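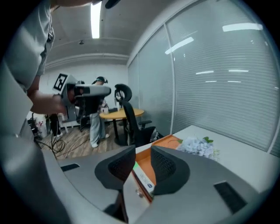 Wednesday, August
By the Rikgate bench

Spent most of today on the hand-held grippers, mainly the left one, so I'm writing it all down while I still remember which screw went where. Short version for anyone at Clisden who only wants the news: left unit is back in service, new pads on both fingers, marker re-stuck, width calibration redone. Right unit got a wipe and a look and nothing else. Long version follows and it wanders a bit.

What started it was the width reading. Relico (our logging box, for anyone new) had the left gripper saying it was open by a sliver when the fingers were clearly shut on each other. Only a little bit! But it was there on every take from Monday's set, and it got worse toward the end of the day. If you replay a grasp with that offset in it, the arm stops closing just before it has hold of anything, and then you get that sad slow slide of a box back into the tray. We all know the one.

My first guess was the encoder strip, and my first guess was wrong. I had the side cover off before coffee and the strip was clean, seated, no scratches, connector pushed all the way home. Put the cover back. Then I did what I should have done first and squeezed the trigger very slowly with a light behind the fingers. The pads were meeting at the tips and staying apart at the base. The foam under the mesh had gone flat on one side and the mesh itself had bunched up toward the tip, so the fingers were landing on a little ridge of fabric. There was your sliver.

The counter says that pair of pads had done 2000 closes. The Kaplan sheet that comes with the pads doesn't give a life for them, it just says to replace when worn, thanks very much. I'm going to pencil in a look every 300 closes and see how the wear goes. It takes no time at all if you have a flashlight on you.

Changing the pads, for next time. Two small screws on the back of each finger, and they are soft, so use the good driver and lean on it. Old pad slides off toward the tip. There's a thin film of old adhesive left behind and it does have to come off, all of it – I left a smear on the first finger, the new pad sat proud on that side, and I had to peel it and start again. Alcohol and a plastic scraper. Don't use the metal one, the body scratches if you so much as look at it. Then new pad on from the tip, push it down until it stops, screws in loose, close the fingers on each other and hold while you tighten. Closing them first is what lines them up. I tried it the other way, by eye, and they were visibly crooked.

The mesh wants to be pulled snug before the screws go tight. A loose bit will catch on cardboard edges, and we do a lot of cardboard.

While it was on the bench I went over the marker too. One edge of the square had started to lift, just enough to get a fingernail under. Tracking hadn't complained yet but I didn't want to wait for it. Peeled it, cleaned the mount, fresh double-sided film, pressed it flat with a roller and left it alone through lunch under a weight. Please don't fix these with a dab of glue from the drawer. Somebody did that to the old spare and the middle of the square has a hump in it now, and the pose jitters every time you tilt your wrist.

Camera module: lens wiped, mount screws checked. One was loose by a good half turn. I put a paint dot across the head of each so we can see at a glance if they creep. Cable strain relief looked fine. I flexed the cable through the full wrist range with the live view up and didn't get a dropout, so I'm calling the cable good for now. It was the suspect back when we lost those takes in the other room, and I still don't fully trust it.

Then calibration. Fingers closed, zero. Fingers fully open, read the stop. Then the gauge blocks, smallest to biggest, four readings each, and let go of the trigger completely between readings. If you only ease off a bit the spring doesn't settle the same way and your numbers drift about for no reason. The 70 mm block read clean on all four. The smallest one was slightly wide on its first reading and fine after that, which I put down to new foam taking its first squeeze. I worked the trigger for a while, re-zeroed and ran the whole lot again. All good the second time. Saved it under the left unit's name in Relico, and I checked that it WAS the left unit's name, because we've been there before.

After that, a few practice grasps before handing it back. Thin boxes first, those show up a bad pad straight away, and then some soft stuff. The new mesh grabs much better than I'd got used to. You'll want a lighter squeeze on petals and leaves and anything floppy until your hand catches up. I mangled a stem, sorry.

Things I'd like people to do with these, please:

- Put them down on their backs with the fingers up. Resting on the pads is what flattens the foam on one side, I'm nearly sure of it.
- Zero at the start of a set and again after any break. Takes a moment.
- If the width looks off, look at the pads before you take covers off. (Talking to myself.)
- Write the close count in the book when you finish. The last few pages have gaps.
- Cables off the walking line before you start moving around with the thing in your hand. I stepped on one this afternoon and it was entirely my own doing.

Still open: I want a proper little stand so the fingers never touch the table. I have a sketch and some scrap board, and I may get to it on a slow afternoon. Also we're down to the last set of pads, so an order needs to go to Kaplan before the right unit comes due. Its foam is a touch soft at the base already. Not bad enough to change, but I'd look at it next week and not leave it for the full count.

And I haven't gone back to Monday's takes yet. The offset looks steady enough in the morning ones that we could subtract it, but the afternoon ones creep, and my vote is to redo those. I've flagged them in Relico so they don't get pulled into anything by accident. Will talk to Clisden about it before deleting any.

Driver and scraper are back in the top drawer. Old pads are in a bag with the count written on it, if anyone wants to see what worn looks like.

Comments

clisden_bench: Same ridge on one of ours! We'd been re-zeroing over it for weeks. Pads are coming off tomorrow. Can you send the stand sketch over?

rikgate_nights: Guilty on the close count gaps. I'll fill in what I can from the logs.

clisden_bench: Also agree on redoing the afternoon takes. Morning ones we can try correcting on a copy first and see how they replay.

toolcrib: Pads ordered, two sets. Please stop taking the roller home.

Recent entries

Relico drops the first second of a take, and a workaround
Marker film: which roll to use
Re-routing the long cable at Rikgate
Gauge blocks, where they live and how to clean them
Trigger spring swap, right unit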